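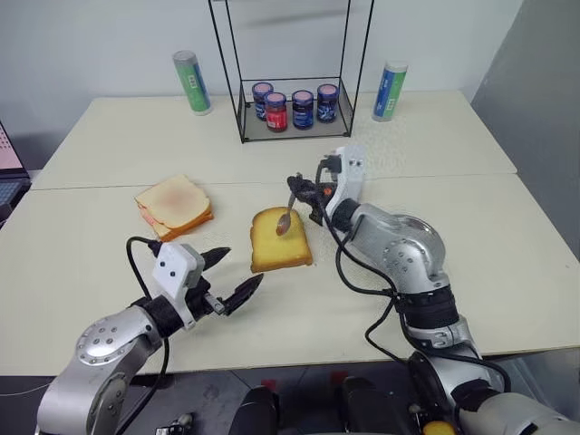

Session 4: How a half-hour comedy gets made (and why yours should look like a movie)

Okay, last time we got through the pilot script, and a few of you asked why I kept harping on scene count. Money! Every new location means a company move, and a move eats a chunk of your shooting day before anyone has said a line.

Take Hotstead, the small-town sitcom I worked on years ago as a writers' assistant. The pilot had 8 locations in the first draft. Our line producer, Dean Tunstall, read it, put it down and asked if the diner and the feed store could be the same room. They could, and the scene got funnier, which annoyed all of us.

Some terms you'll need for the reading:

Single-camera: shot like a film, one setup at a time, no audience. Slower, but you get real lighting and depth.

Multi-camera: several cameras rolling together, usually on a stage set. Fast – you can shoot an episode in an evening if the cast is sharp.

Cold open: whatever comes before the titles. Keep it under two pages, please.

Runner: a small joke that keeps coming back. Three times is plenty.

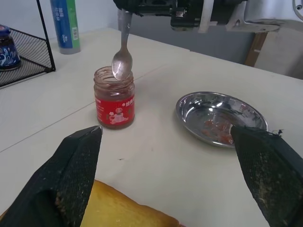 Back to Hotstead for a second. Chelsea Penrose directed the pilot and fought hard for single-camera, and I think she was right (I didn't at the time). She wanted long, quiet wide shots where the joke happens way in the background and you might miss it. Multi-camera can't really do that, because everybody is playing out to the seats.

For next session, watch the Murkura pilot, the one set on the ferry, and write me up to 410 words on where the first act ends. Don't look up the answer – people disagree on it anyway, and I'd like to hear you argue. Bring a printed copy. My office is open until 4 p.m. if you get stuck.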